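Home | Essays | Programs | Venues | Archive | Contact

Print this page | E-mail this page

The transfer is a different work

4/9/20

Film programs now list the screening format in the same line as the running time, and most viewers read past it. A note that says "16mm, shown on file" is treated as shipping information. I think it should be treated as a change of title.

Take Olby, a silent 16mm film of 134 feet that screened at the Dala for years as a print and is now booked only as a file. The print ran at 18 frames per second on a projector with a three-blade shutter. The file runs at 24, with every third frame repeated to hold the original length. The maker cut in single frames. Where one frame in three is doubled, a cut built on an even beat limps, and the limp falls in the same place each time. Audiences who know only the file describe the film as nervous. On the print it was steady.

Grain is the second loss. Grain changes position with every frame, and the eye adds it up into a kind of surface. Compression treats that movement as waste. In the Santoro transfer, the dark passages hold still for several frames and then jump, and the jump is read as an edit. There are 59 edits in that film. A viewer of the file will report more.

The usual answer is cost. A new print is expensive, few labs will make one, and a venue that keeps two matched projectors in repair gives up floor space and staff hours to do it. All of this is true. The Briltura series had 10 programs last season and could pay for prints in only two of them. I would still have attended the other eight, but I would have liked the notes to say what had been done: scan resolution, frame rate, whether repeated frames were added, whether the splices were cleaned up. Four items fit on one line.

Splices matter here. A tape splice leaves a faint bar and a small bump in the gate, and some makers placed them with care. Digital cleanup removes them by default. Once they are gone, no later viewer can tell a join from a camera stop.

Files should be shown – often they are all there is. They should be labeled as versions, with a date and a responsible party, the way a reprint of a book is.

Recent essays
- Sixty-six seats and a bad throw
- Reading a leader strip
- Sound on a separate reel
- Against the looped gallery screening

Print | E-mail

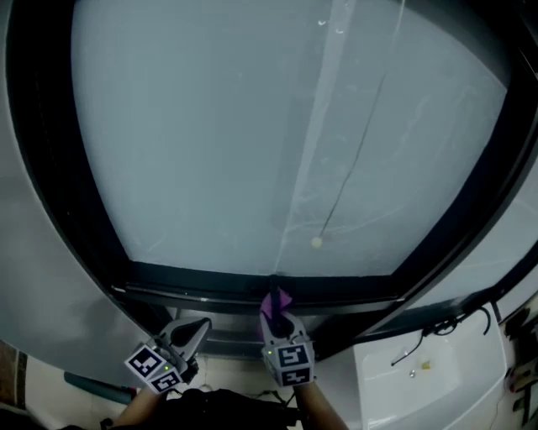 Streaks and faint lines on pale blue-grey glass.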